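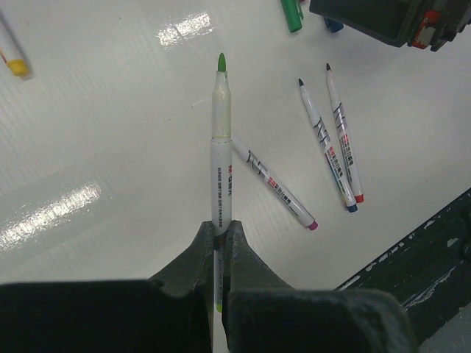 五月的画材柜整理拖了两个星期，总算开了头，先从水彩笔（我们平常也叫马克笔，两种叫法在画室里混着用，请大家包涵）开始。Hamdy画室的老朋友都知道，柜子最下面两层一直是各色笔的天下，小朋友班用，周四晚上的成人班也用，去年秋天给社区阅览室画海报的时候又添了一批，越添越杂，到后来伸手进去摸一支绿的，要摸出半把别的颜色来才找得到。白杆的笔尤其叫人头疼，一眼看过去全是白的，要凭两头那一点颜色来认，就像桌上躺着的这几支，尾盖一支是玫红，一支是深蓝，竖着的那支露着一截鲜绿的圆笔头，倒是最好认的，可是盖子一盖回去、往盒子里一插，又要靠盖子的颜色说话了。盖子要是盖错了，后面的人就得跟着错下去。

所以本期通讯里我想借一点篇幅，跟大家好好聊聊笔和笔盖的事。我知道听起来有点琐碎，上一期写窗边那排颜料架，已经有家长笑我“一个架子写了两页纸”，这一期恐怕只会更长。不过画室里用得最多、坏得最快、最让人心疼的也就是这些笔，想来大家愿意多看几眼。您可以泡杯茶慢慢看，也可以直接翻到后面看时间安排，都行。

先说说这次整理是怎么来的。春假刚过，Marwa Badawi带小朋友班画“雨后的菜园”，需要很多绿：黄瓜的绿，葱的绿，刚冒头的豆苗那种发黄的绿。她提前把柜子里盖着绿盖的笔都挑出来摆在桌上，小朋友们一人领几支，高高兴兴开始画。画了没多久，就有孩子举手，说老师我的绿色是蓝色的。隔壁桌也举手，说我的绿色没有颜色。Marwa后来跟我讲这件事的时候还在笑，她说那个孩子的语气特别认真，“没有颜色的绿色”，听着像一首诗的题目。她当场把那节课改成了“雨后的菜园和池塘”，蓝的就拿去画水，没颜色的就放到一边。画出来的作品挂在走廊里，现在还没撤，有空来的朋友可以去看看，池塘一个比一个大。

笑归笑，课后大家还是坐下来商量了一回。柜子里到底有多少笔是好的，有多少是干了的，有多少是盖错了盖的，谁心里都没有数。Loretta Pruitt在画室教了很多年水彩，她平时话不多，那天说了一句让我记到现在：笔盖合不严，比不盖还糟，因为你以为它盖好了。于是就定下来，趁五月课少，把笔一支一支拿出来，拔开，试，擦，再盖上，归到该去的地方。

整理的那几天，长桌上铺开来的全是笔。我们那张白桌面灯一照就反光，白笔放在上面，有时候真要凑近了才看得清哪头是哪头。第一遍先不讲究，只按能不能写来分。每支笔在废纸上画一道横线，再画一个小圈，横线看出水顺不顺，小圈看笔头有没有秃。横线断断续续的放一堆，圈画出来毛了边的放一堆，两样都好的放一堆。第一遍结束的时候，好的那一堆是89支，比我原来以为的多得多，我本来已经做好了全军覆没的准备。

第二遍就是对盖子了，说起来简单，做起来最花工夫。水彩笔的盖子看着都差不多，放在一起才发现大有讲究。有的盖子颜色对，可是口径大了一点点，套上去会自己慢慢滑下来；有的盖子口径对，颜色偏了一号，把草绿盖在墨绿上，粗看没什么，用起来就上当。还有些盖子裂了一条细缝，从外面几乎看不出，要对着灯转一圈才能发现。我们最后的办法是笨办法：先把笔头的颜色画在一张小纸条上，把盖子放在纸条旁边比，颜色对上了再往笔上套，套上去之后听那一声轻轻的“嗒”，有那一声才算数，没有声音的就换一个再试。

说到那一声“嗒”，我要多啰嗦两句。很多小朋友盖笔的时候喜欢用手掌去拍，一巴掌下去，盖子是盖上了，笔头也歪了。圆笔头还好一些，歪了顶多画出来的线胖一点；细笔头的就可怜，拍几次就缩进去了，再也出不来。比较好的盖法是一只手把笔竖着拿稳，笔头朝上，另一只手把盖子拿到笔头正上方，对齐了再往下放，放到底的时候轻轻按一下。慢一点没关系。笔头碰到盖子里面的壁，会在里面留一圈颜色，时间长了那一圈干成硬壳，盖子就更合不严了，所以对齐这一步是省不得的。

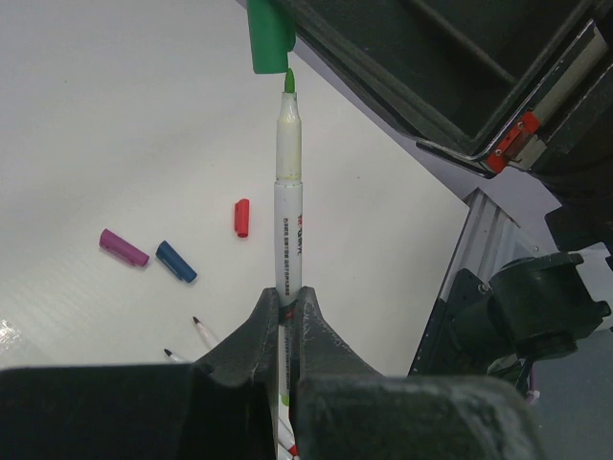
年纪小的孩子一只手还拿不太稳，可以让他们把握笔的那只手腕靠在桌面上，人站着，眼睛从上面看下去，对准了再盖。Doaa Lamrani带的幼儿组已经在练了，她给这个动作编了一首四句的小歌，大意是“小帽子，找朋友，找到了朋友点点头”，后面两句我记不全，下次请她写给我，登在六一那一期上。听她说，孩子们现在盖笔的时候会自己唱，唱到“点点头”的时候按下去，正好是那一声“嗒”。有一位妈妈写信来说，孩子回家以后把家里的牙膏、酱油瓶、保温杯都唱了一遍，这封信我在办公室里念给大家听，大家乐了好半天。

干掉的笔怎么办，也是很多朋友问过的。先讲水性的。水性笔干了，多半还有救，把笔头朝下，在浅浅的一小碟温水里点一点，时间不要长，点完了用纸巾托着让它吸掉多余的水，再盖好盖子，笔头朝下放一晚上，第二天往往就能写了。颜色会淡一点，但是拿来给小朋友打底色刚刚好，淡淡的天空，淡淡的草地，有时候比新笔还好看。如果点了水还是断，那就是里面的墨芯真的空了，不必再勉强。油性的和酒精性的不要用水去泡，水进去了反而坏得更彻底，这一类请统一放到窗台那个铁盒里，由Loretta老师来看。

还有一种情况是笔头脏了，比如绿笔头上沾了一层蓝，画出来的第一笔总是怪怪的。这种不用洗，在废纸上多画几道，画到颜色干净为止就可以了。要提醒小朋友的是，浅颜色的笔尽量不要在还没有干的深颜色上面涂，黄色是最容易遭殃的，我们整理下来，没有一支黄笔的笔头是纯黄的，各有各的经历，有的发绿，有的发橘，有一支大概是给一只很黑很黑的猫画过眼睛。Marwa舍不得扔，单独装了一个杯子，杯子上贴了纸条，写着“见过世面的黄”，放在老师桌上，想要调一点脏颜色的时候反而抢手。

再讲讲放笔。以前我们图方便，笔都是竖着插在杯子里，笔头朝上，拿的时候一目了然，谁都喜欢。可是竖着放久了，墨往下走，笔头那一端就干得快，再好的盖子也经不住。Akash Rastogi在成人班里提了一个意见，他说他在家里都是横着放的，墨在里面是平的，两头都照顾到。他还带了几只自己用硬纸板做的浅抽屉来给我们看，做得真是细致，边上折了双层，里面隔成一格一格。我们照着做了一批，颜色从浅到深排，每一格的前面贴一小块试色纸，就用那支笔自己画出来的颜色，不写颜色的名字。为什么不写名字呢，我们也争论过，成人班有人主张写“翠绿”“孔雀蓝”，好听也好记，可是小朋友识字有早有晚，而且每一家的“翠绿”都不大一样，画一块颜色贴在那里，大人小孩都看得懂，也就不争了。

试色纸请大家千万不要撕。我知道有的孩子觉得那一小块颜色很漂亮，想收集，如果真的喜欢，可以跟老师说，我们剪一张新的送给他，这个一点都不麻烦，整理的时候废纸上画的横线和小圈攒了厚厚一叠，Samah Belhaj看了觉得扔掉太可惜，拿去裁成了书签。横线在上，小圈在下，颜色从黄一路走到紫，看着像一排拉长了影子的小气球。她裁了一个下午，又用打孔器打了孔，穿上棉线，现在放在前台的木碗里，来上课的朋友每人可以拿一张，拿完为止。给远一些的朋友，我们会夹在下一次寄出的纸质通讯里。

关于借笔，以后会有一点小小的变化。从前谁都可以自己打开柜子拿，用完了再放回去，我们也一直喜欢这种随意的气氛，不打算改。只是希望大家放回去之前做一件事，就是把笔和试色纸对一眼，颜色对了，再放进那一格，盖子没有“嗒”一声的，放进柜门里面挂着的那个布袋，袋子上绣了一个问号（也是Samah绣的，她说问号比叉好看）。布袋里的笔每个星期由当天值班的老师看一遍，能配上盖子的配上盖子，能救的救一救。这样既不会耽误下一个人用，也不用谁当场去追究是哪位小朋友盖错的。盖错盖子是再平常不过的事，我自己上个月还把一支红笔盖上了订书机旁边那个不知道从哪儿来的棕色盖子，找了三天红笔。

画室也会留一些多余的笔盖。每次有笔彻底写完了，请把盖子留下来，笔身照规矩放进塑料回收箱，盖子洗干净晾干，放进按颜色分的小瓶子里。我们以前没有这个习惯，笔空了连盖子一起丢，结果到了整理的时候才发现，缺的恰恰是盖子，好好的笔光着头躺在那里，看着都替它们着急。有几位家长很热心，从家里找了不少旧盖子送来，在这里一并道谢。送来的盖子里有一些口径不合，我们也没有浪费，幼儿组拿去拓印了圆圈，大大小小印了一整张，又在圆圈里添上眼睛和脚，变成了一群谁也叫不出名字的虫子。

接下来要说到墙的事情了。不少朋友已经听到风声，Likedport老码头仓库旁边有一段围墙，街区的Killulel邻里节请我们去画。墙本身要用户外的颜料，水彩笔当然上不去，不过草稿全部会用我们整理出来的这些笔来画。大家先在纸上每人画一小块，题目是“我从家走到码头会看见什么”，画什么都可以，店招牌、电线杆上的鸟、卖豆浆的推车、路边晾的被单，都好。我们会把草稿拼在一起，选出适合放大的部分，由成人班的同学打格子搬到墙上去。没有选上的草稿也会挂在邻里节的绳子上展出，一张都不落下，请小朋友们放心。

草稿的纸由画室准备，比平常上课用的厚一些，是从Damex文具店订的。店里的伙计很好，听说是画墙的草稿，特意帮我们裁成了正方形，省了我们不少力气。厚纸吃墨，水彩笔在上面走得慢，颜色会比在薄纸上深，涂大面积的时候请顺着一个方向涂，等第一层干了再涂第二层，来来回回在同一个地方磨，纸会起毛，起毛的地方又会把笔头磨坏，两败俱伤。Loretta老师建议先用浅色勾一遍轮廓，满意了再用深色描，她示范的时候只用了三支笔，一支浅绿，一支深蓝，一支玫红，画了一条傍晚的巷子，绿的是路灯下的树，蓝的是影子，玫红的只有一点点，是二楼一扇窗户。围着看的人都安静得很，看完以后大家抢着去找玫红。

有人问，颜色这么少，会不会不够画？我把Loretta的意思转述一下：先挑三支，画完了如果觉得缺，再去拿第四支。孩子们面对满满一抽屉的颜色，常常挑得眼花，每支都想用一下，最后什么都涂上了，反而看不清自己原来想画什么。当然这只是建议，有的孩子天生就喜欢热闹，把所有颜色都请上来，画得满满当当，也是极好看的。去年那张挂在楼梯口的“我们家的年夜饭”就是这样，我每次上楼都要停下来看一看，到现在也没有看完。

费用方面也跟大家交代一下。邻里节给了画墙这个项目4000元的材料补贴，主要用在户外颜料、滚筒和遮盖用的胶带上，纸和笔由画室自己承担。笔这一块，整理过后要买的比预想的少，只补几种用空了的颜色，绿色系列里缺一支偏黄的，蓝色里缺一支最浅的，肉色和棕色一向消耗得快，也要补一些。如果您家里有不用的水彩笔，还能写的，欢迎带来，旧一点没有关系，盖子松一点也没有关系，我们现在对松盖子很有经验了。只是请先在纸上画一道试试，也请不要带气味很重的油性笔来，小朋友班的教室通风一般，夏天开了窗还好，下雨天就有些闷。

下面是大家等着看的安排，我尽量写清楚一些。

画材柜开放参观和试色：2019年5月16日晚上成人班下课以后，大家可以留下来看看新排好的抽屉，顺便每人试一试，有发现放错格的当场告诉我们。那天会准备一点热茶和Doaa做的芝麻饼，上次她做的芝麻饼我只抢到半块，这次我打算早点站到桌子旁边去。

草稿第一次集中画：放在那个周末的下午，小朋友班和成人班一起上。长桌坐得下20位左右，人多的话就再把隔壁的折叠桌搬过来。请大家穿不怕弄脏的衣服，水性笔的颜色虽然洗得掉，可是沾在浅色袖口上，总要搓一会儿。

草稿收齐：月底之前。来不及到画室画的朋友，可以先来领一张厚纸带回家画，画完了平着送回来，请不要卷，卷过的纸压几天都压不平，拼在一起的时候会翘起来。纸的背面请写上名字，用铅笔写，水彩笔写在背面容易透过来。

搬上墙：要看天气，定下来以后另外通知。需要帮手打格子的人数是15位，成人班已经有好几位报了名，家里有大孩子的也可以一起来，拿着尺子和粉线在墙上弹线，是很有意思的一件事，弹完手上都是蓝的。

顺便回答几个最近常被问到的小问题。

有家长问，孩子在家里画完总不盖盖子，怎么说都没有用。我们几个老师聊下来，觉得说多了的确用处不大，不如让他自己来试。拿一支快用完的笔，故意不盖，放在窗台上，第二天让他自己画画看；再拿一支盖好的来比。孩子看见线断了，心里会咯噔一下，比我们念十遍都有用。另外可以给他准备一个固定放盖子的地方，比如一只小碟子，画的时候盖子都放在碟子里，画完了一看碟子里还有盖子，就知道有笔还光着。把盖子套在笔尾上也是个办法，不过有的笔尾太细，套不住，画着画着就掉到地上滚到沙发下面去了。

有成人班的同学问，圆笔头和细笔头该怎么配着用。我的习惯是圆头铺面，细头收边。圆头立着用，线条均匀；稍微斜一点，线就宽了，可以拿来涂块面。细头不要太用力，也不要拿来涂大面积，它吃不消。如果只买得起一套，又是刚开始学，先买圆头的，等画到窗格子和猫胡子的时候再添细头。

还有一位小朋友托妈妈来问，为什么绿笔的颜色和画出来的颜色不一样，笔头上看着很深，画在纸上就浅了。这是因为笔头上存着的墨多，纸上的只有薄薄一层，跟杯子里的茶和洒在桌上的茶是一个道理。想要纸上也深，就等它干了再涂一遍。这位小朋友观察得真仔细，希望你草稿也一起来画，你妈妈说你想画码头那家面包店门口的大狗，我很期待，那只狗我也认识，每次路过它都趴在台阶上，画的时候记得给它多留一点位置。

最后再啰嗦一句放笔的事情。抽屉现在是从左到右由浅到深，绿色占了整整一排，是所有颜色里最长的一排，从豆苗绿开始，一直到松树那种沉沉的绿。有两格目前是空着的，试色纸已经贴好了，等新笔到了再放进去。如果您看见那两格空着，请不要随手拿别的笔填上，上个星期有一格里莫名其妙多了一根吸管，也是白的，放得端端正正，我们找了一圈没有找到主人，现在也收在那只绣着问号的布袋里，要的话请来领。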